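Foro Flistcombe » Punto y ropa » Cuidado de prendas
Tema: Doblar una chaqueta de ochos con flores bordadas sin aplastarla

ovillo_tuerto
Mensajes: 471
Publicado: 9/16/22

¡Hola a todas y a todos! Abro tema porque llevo toda la tarde cambiando la ropa de temporada y he vuelto a sacar mi chaqueta favorita, la rosa de ochos. Es una maravilla de prenda, con flores bordadas en los hombros y unos botoncitos redondos que me chiflan, y cada vez que la guardo me entra el pánico. El bordado tiene relieve, el punto es gordo y, si la doblo por la mitad como una camiseta, las flores de un hombro quedan apretadas contra las del otro.

La saqué del armario en marzo, cuando ya casi no tocaba ponérsela, y tenía una arruga justo encima de los pétalos que tardó una semana en irse. ¡Una semana!
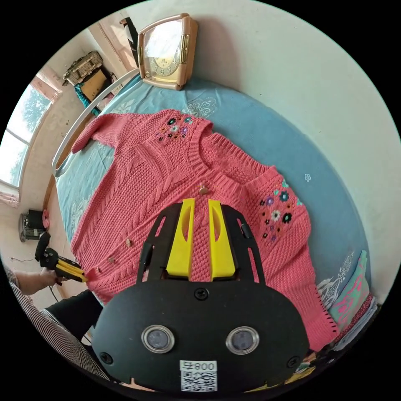

Mi método hasta ahora: la extiendo en la cama con la parte de delante hacia arriba, estiro las mangas, las cruzo y luego doblo desde el bajo hasta el cuello. El problema es que el bulto final no cabe en ninguna caja normal. Pesa 540 gramos (la puse en la báscula de la cocina, sí) y abulta como dos jerséis finos. ¿Cómo lo hacéis vosotras?

tres_agujas
Mensajes: 38

¡Qué preciosidad de punto! A mí los ochos me pierden. Yo doblo boca abajo, siempre. Pones la chaqueta abrochada con la espalda hacia arriba, llevas cada lateral hacia el centro con su manga y después haces un solo doblez, del bajo hacia arriba. Las flores quedan cada una por su lado y no se tocan. Con un papel de seda en medio, perfecto.

Abrocha todos los botones antes, que si no la tapeta se tuerce y luego parece una lasaña.

lana_y_tila

Pues yo no soy de papel de seda. Lo he usado años y con el punto grueso se mueve, se arruga y termina hecho una bola dentro de la manga. Prefiero una funda de almohada vieja, de algodón, doblada en cuatro. Hace la misma función y se lava.

Y colgarla jamás, por favor. Tuve una de ochos de Buketti colgada un invierno entero y cuando la descolgué me llegaba casi a las rodillas. Le salieron hasta picos en los hombros.

percha_rebelde

Vengo a llevar la contraria :) Yo las cuelgo todas y no se me ha deformado ninguna. La clave es doblarla a lo largo y pasarla por encima del travesaño de la percha, con el peso repartido a los dos lados. Ni picos en los hombros ni bordado aplastado, y además la ves cada vez que abres el armario, que para mí es media alegría de tener ropa bonita. 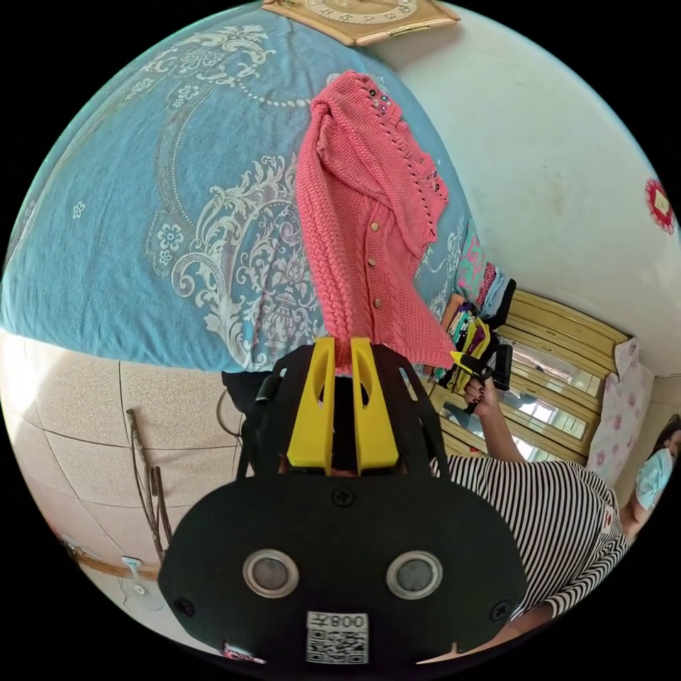

Lo que sí hago antes de colgarla es levantarla y sacudirla con suavidad un par de veces, para que el punto caiga solo. Si tiene calados o una fila de ojales, ahí se nota muchísimo la diferencia, se abren otra vez y queda como nueva.

lana_y_tila

Sobre el travesaño te la compro a medias. En una prenda ligera, vale. Con 540 gramos yo no me atrevo, que al cabo de los meses te deja la marca de la barra en toda la espalda.

percha_rebelde

Pues forras la barra con una toalla pequeña y se acabó la marca. ¡Probadlo antes de decir que no!

ovillo_tuerto

¡Me encanta el nivel de este foro! Acabo de probar lo de tres_agujas y es otra cosa. Boca abajo los laterales se quedan quietos, cuando de frente se me abría la tapeta a cada movimiento. Una duda: al girarla, ¿de dónde la cogéis? Yo la agarro del bajo por costumbre y me da la impresión de que estoy estirando el elástico.
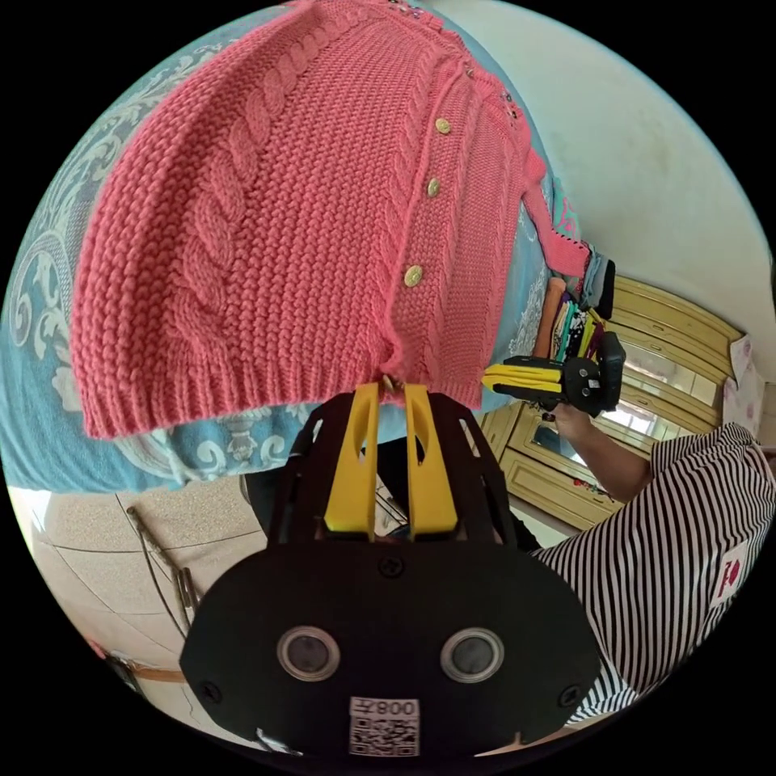 Es que el elástico del bajo es lo que más me gusta de esta chaqueta, ese borde que recoge un poquito y hace que siente tan bien con falda. Si se da de sí me muero.

tres_agujas

Del bajo la puedes coger un momento para colocarla, sin tirar y sin dejar el peso colgando de un solo punto. Para darle la vuelta, mete las dos manos por debajo, con las palmas abiertas, y gírala como una tortilla. Así se reparte todo y no sufre ni el elástico ni la tapeta.

Y si alguna vez lo notas flojo, vapor a distancia y recolocarlo con los dedos. Al mío le devolvió la forma en diez minutos.

calcetin_impar

Ojo con el vapor según la composición, eh. Si es acrílico, demasiado calor lo deja lacio para siempre y eso ya no tiene arreglo. Hablo por experiencia y por un chaleco verde que en paz descanse. Mirad siempre la etiqueta.

Por lo demás, equipo doblado total. Yo guardo las gordas abajo del todo, las medianas en medio y arriba las que llevan bordados, sin nada encima. Uso las cajas bajas de Zapata, las de tela, y entran 2 chaquetas en cada una si no te empeñas en cerrar la cremallera a presión.

ovillo_tuerto

¡Las cajas bajas! Yo estaba empeñada en una alta y claro, lo del fondo acababa planchado. Me apunto lo del orden también, que tengo un montón de ropa de colores por guardar y pensaba poner la rosa la primera por ser la favorita. Irá arriba.

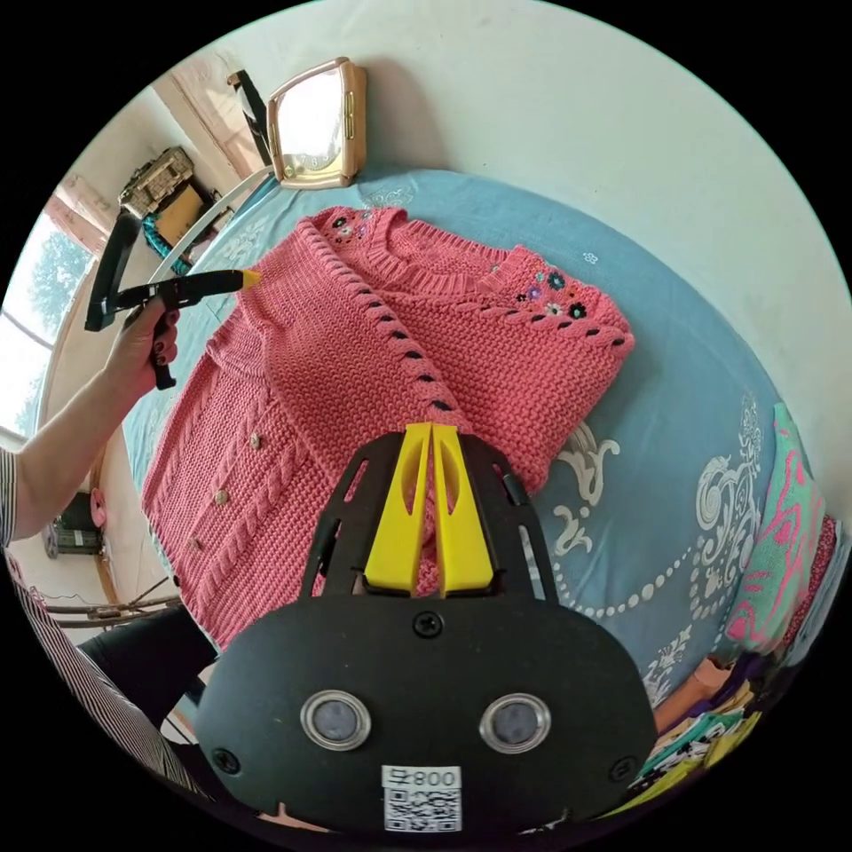
Antes de guardarla quiero repasarle las flores, por si hay alguna hebra suelta. Con la chaqueta bien plana es facilísimo, vas pasando la yema del dedo por cada flor y lo que engancha, lo notas enseguida. Si aparece un hilito, lo paso al revés con una aguja sin punta y ni tijera ni nada. Me relaja un montón, podría estar así hasta la hora de cenar.

lana_y_tila

Eso de no cortar, ¡subrayado tres veces! Y revisa los botones ya que estás. Los de las chaquetas gruesas se aflojan de tanto peso, yo les pongo un botón pequeñito transparente por dentro y aguantan años.

percha_rebelde

Lo del botón por dentro me lo llevo, gracias. Sigo colgando, que conste en acta.

calcetin_impar

Consta. ¿Alguien sabe si en el mercadillo de Ginevcombe siguen vendiendo saquitos de lavanda? Los míos ya no huelen a nada y me niego a volver a la naftalina.

ovillo_tuerto

Yo los compré allí la última vez, en el puesto que está junto a las telas. Si voy antes que tú, te aviso por privado y te cojo unos cuantos. ¡Y mil gracias por todo, me pongo con el resto del montón!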